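Support > Tadska Sim Tools > Tickets > 2,912
Print | E-mail this ticket

Grasp planner keeps picking the rim

Opened by Yolanda Guzmán, February 2023

Hi all! So I moved our kitchen set over to the new Elley planner build and now it goes for the pan rim every time — never the handle. Same config as before, seed 453, and 9 bad grasps out of 39 runs end in a planner timeout.

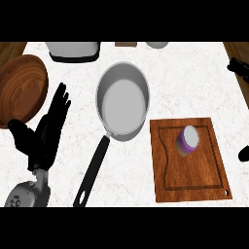
My hunch is the approach cost (I bumped it last week, oops). The handle points down and to the left, with the hand right there on its left side, so a handle grasp should be cheap! I'll put the old weight back tonight and rerun — logs to follow.

Related tickets
Trorby: collision mesh not loading
Shearer: wrist limits ignored on replay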